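Notes for my talk at the Mernberg home cooks meetup, 16 May 2021

Okay, so hi everyone, thanks for having me. (Wait for chairs. Check the mic isn't on my scarf again.)

I want to talk tonight about sourdough starter, and mostly about how long I spent being bad at it. I started mine in October, in a jam jar, with whole wheat flour and tap water, and for the first 6 days it smelled like gym socks. I threw it out. Then I started another one and threw that out too! If you've done this, raise your hand. (Pause for hands. Say hi to the back row.)

So the bit I got wrong was the panic. There's a big burst of bubbles on day two or three, and you think you're a genius, and then it goes completely flat. That first burst is mostly bacteria you don't want. They use up what they like, the jar gets more sour, and then the yeast slowly gets going. The flat part is when I gave up, both times, and it's exactly when you should keep feeding it and go watch TV.

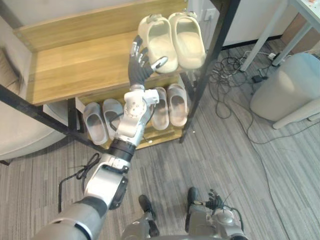 Feeding, then. I keep it really simple. One spoon of starter, two spoons of flour, enough water to make it look like thick pancake batter. If you like weighing things, weigh things – my sister does, and her bread is prettier than mine. But I've fed mine half asleep with a soup spoon and it was fine.

Temperature matters way more than I thought. My kitchen in winter is freezing, and I was blaming the flour for months. Then I moved the jar on top of the fridge and it doubled by lunch. 70 degrees is a nice easy number to aim for. Colder works too, you just wait longer. (Don't get into the oven light thing here unless somebody asks. It took 16 minutes last time.)

Water! People ask me about water. I use the tap. If yours smells strongly like a pool, leave a pitcher out overnight and see if that helps. Some cities treat it with stuff that doesn't go away by sitting, so if nothing changes try a filter.

Now the discard. I used to feel so guilty pouring it away that I ended up with four jars going, and I want to save you from that. Make crackers. Discard, melted butter, salt, any seeds you have, spread it as thin as you can on a sheet of parchment and bake it low until it's crisp and golden. Score it partway through so it snaps cleanly. The recipe is on my blog, Bite, and please leave a comment if you try it with rye, I've had mixed reports.

(Pass the crackers around now. Sesame at the front, plain at the back. Mention the butter and the wheat before anybody eats one.) 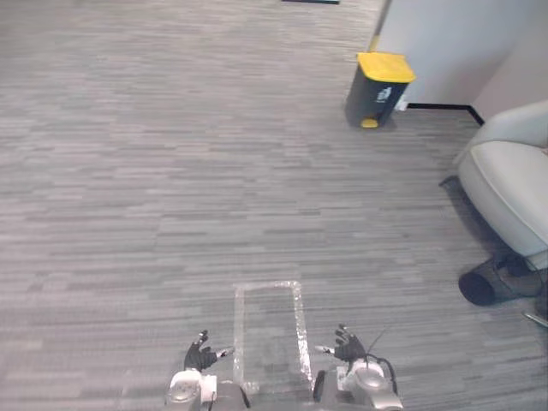 Priya Tran
Home baker and writer, Bite

Second half. Actual bread.

The float test. You drop a bit of starter in a glass of water and if it floats, it's ready. Sort of! A floating blob has gas in it, great. But I've had a runny starter sink like a stone and still raise a lovely loaf, so I look at the jar instead. Put a rubber band at the level where you started. When it has doubled and the top is still a little domed, bake.

Overproofing story goes in this spot. I had a dough on the counter, took the bus over to Skollville to see a friend, missed the one home, and came back to soup. Poured it in a pan with olive oil and called it focaccia. Everybody asked for the recipe – tell them the truth, which was "miss the bus."

If you only buy one thing, get a bench scraper. A heavy pot with a lid is great too, but check the thrift store first, and check the lid knob can take the heat.

Going away? Feed it, let it sit out for an hour, put it in the fridge. Mine has gone weeks like that. Gray liquid on top is fine, stir it in or pour it off. Pink or orange streaks or fuzzy mold, throw the whole thing out and don't try to rescue a spoonful.

(Questions. Starter jars are by the door, one each, and the lids should stay loose on the way home.)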